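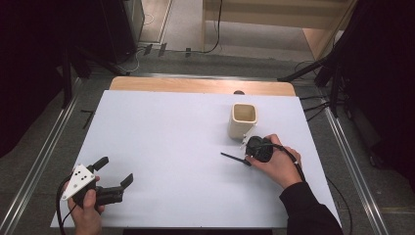
Why I Keep Reaching for the Handheld Kit

June 24, 2022

I've had the Fliketti pair on my desk for 12 days now, and I'm smitten! Two grippers, one for each hand, and you just do the job yourself while they record how your hands moved. A small square cup on a white board is plenty for a first morning.

What wins me over is how fast you forget the hardware. With the Gurdale arms I tried in January, I spent nearly 68 minutes on setup before I touched anything. With these I was working in four – and my moves felt like my own.

I do have gripes. The cables tug when you reach across, and the Narley software still hides its export button two menus deep. A wireless version would get my money tomorrow.

Still, if you teach robots small table jobs and you have been putting it off, borrow a set and try it with a cup. I'm doing lids next.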